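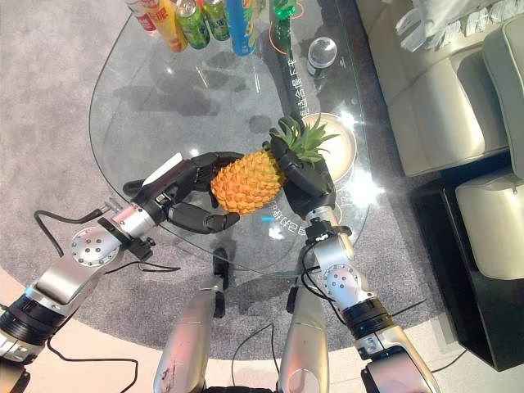
*Fig. 4. A pineapple held over a round plate on a glass table.*

## 4. Setting up a two-leg tie

Two-leg ties are the best thing in Haltero, and setting one up takes a couple of minutes once your clubs are loaded! You get a home match, an away match and a running aggregate score that everyone following your league can watch change goal by goal.

Before you start, both clubs must appear under **Clubs** with a home ground filled in. If you're still missing one, go back to section 2.

### 4.1 Create the tie

1. Open your competition and choose **Rounds**.
2. Pick the round, then press **Add tie**.
3. Choose **Two legs**. The form grows a second row for the return match.
4. Enter the club playing at home first. In our sample league this is Stultmont, with Brirnonon as visitors.
5. Set the date and kick-off for each leg.
6. Press **Save tie**. Both fixtures now show on the calendar with a small link symbol between them.

> **Note:** Haltero swaps the grounds for you. If both legs are being played at the same place, tick **Shared ground** before you save, or the second fixture will send people to the wrong town.

### 4.2 Choose how a level tie is settled

1. In the saved tie, open **Deciders**.
2. Turn **Away goals** on or off.
3. Choose **Extra time**, **Straight to penalties** or **Replay**.
4. Press **Apply to round** if every tie in the round follows the same rule.

Away goals are off by default from the June release onwards. Older competitions keep whatever they had, so have a quick look if yours was set up before then.

> **Caution:** Changing the deciders after the first leg has been played will recalculate the tie straight away, and followers get a message about it. Kanyarat Petchrat, who looks after the Ragnarsson Cup, asked for a warning box at this point and it's now in – please read it before pressing **Yes**.

### 4.3 Enter the scores

1. On match day, open the fixture and press **Start**.
2. Tap the scoring club for each goal. Own goals are under the **More** button.
3. At the final whistle press **Full time**, then **Confirm**.
4. Check the aggregate line beneath the score. After the first leg it reads *Leg 1 of 2*.

Do try the live view on a phone while you're at it. Watching the aggregate flip in the last minutes of a second leg is great fun, even when it's your own side going out.

You can add the attendance too. Type the figure without a comma (1604, say) and Haltero will format it on the match page. The season table adds it to the club's total.

### 4.4 If something looks wrong

- **The aggregate is blank.** The first leg hasn't been confirmed. Open it and press **Confirm**.
- **Error 731.** Both legs have the same date. Change one and save again.
- **Error 946.** A club has been entered twice in the same round. Remove the extra tie.
- **Followers aren't getting goal messages.** Free leagues can send messages to 500 followers per match. Anyone past that can still open the live view.

Seeding and the draw are covered in section 5.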